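How I Keep Track of Pantry Food Without an App

I tried three different pantry apps before I gave up and went back to paper, and I've been much happier since! My kitchen in Alden is small, so if something gets pushed behind the flour it's gone until spring. I once ended up with 11 boxes of elbow macaroni that way.

You'll need a pack of index cards (mine came in a 100 pack), a marker and some tape.

Start by pulling everything off one shelf. Just one - if you empty the whole pantry you'll be eating dinner standing up. Wipe the shelf and check the dates. Anything past its date goes in one spot, anything with a month or two left goes in another.

Next, write one card per type of food. I don't bother with brands. "Rice, white" is plenty. Under the name, make a tally mark for each package, and when you open one, cross a mark off. Tape the card inside the cabinet door at eye level, or you won't look at it (ask me how I know).

Now put the food back, oldest in front. Group it by what you cook, so my beans live next to the canned tomatoes, and the broth sits behind them because that's chili night sorted.

Pasta and other dry stuff do well in an open basket that you can pull out like a drawer. Get one with holes in the sides so you can see what's left. 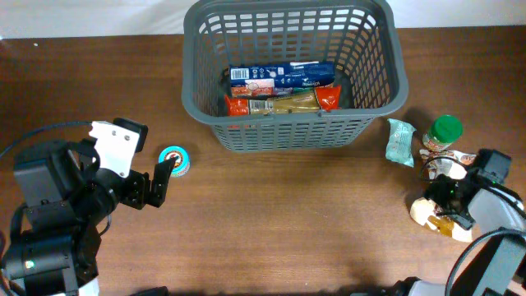

Long noodles I lay flat, since they tip over if you stand them up. Small packets go in the same basket, toward the front, where they can't slide under a box.

I go over the cards on Tuesday before I shop, and whatever is down to one mark goes on the list. Spices are a whole other headache and I'm still working on mine.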